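Print this page
E-mail this page

Speaker notes: Planning and paying for a kitchen arm
Wednesday session, Clemside

Start when the doors are shut. Say who the talk is for: people who run canteens, day centres and small catering kitchens, and who have been asked to put a figure in next year's budget for a robot arm. We did this at Clemside and I will go through what we budgeted for, what we missed and what I would put in the plan now.

Slide 2. The job comes first. We wrote down one task before we spoke to any supplier, and that was the sink: wiping down, rinsing, running the tap. Sayegh and Pasetti both wanted to talk about cooking. Keep bringing them back to the task you wrote down.

We tried the layout in simulation before asking for quotes. Point out where the arm stands in relation to the sink and the cupboards.

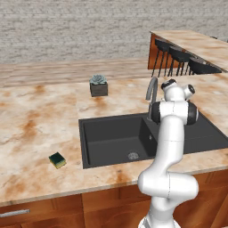 Simulated kitchen: arm at the front of the counter, sponge to the left of the sink.

Ask the room what they would want to measure. Give them a minute. The usual answers are reach, the height of the worktop and whether anyone can still get to the cupboards. Add the tap. An arm that clears the counter may still have to work round a tall spout, and you want to know that before you sign.

Slide 3. The money. Our first budget had one line in it, the arm. It should have had these:
- arm and gripper
- mounting and floor work
- electrical work near water
- simulation licence and setup
- training for staff
- service contract
- spare gripper parts

The simulation licence was £1645 for the year through Rovulitz. Some people thought that was a lot for pictures on a screen. Say that we changed the mounting position twice on the strength of it, and moving a real base would have cost more each time.

Slide 4. Water. Ask every supplier, in writing, how close to running water the gripper may work and what the warranty says about splashes. Pasetti answered in two days. Sayegh took some 3 weeks and the answer covered the arm but left out the gripper.

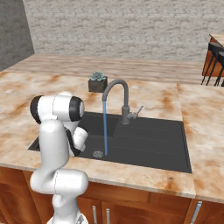 Get the same answer for cleaning products, and ask who pays if a seal fails in the first year. Put the replies in the file with the quote.

Slide 5. Timing. Our orders close in October. Work back from your own date and allow for a site visit, a second quote and the electrician. We had 83 working days and used all of them.

Last slide. Leave the budget sheet up during questions. Paper copies are on the table by the door. If asked about leasing, say we got one lease quote, it left out servicing, and we bought.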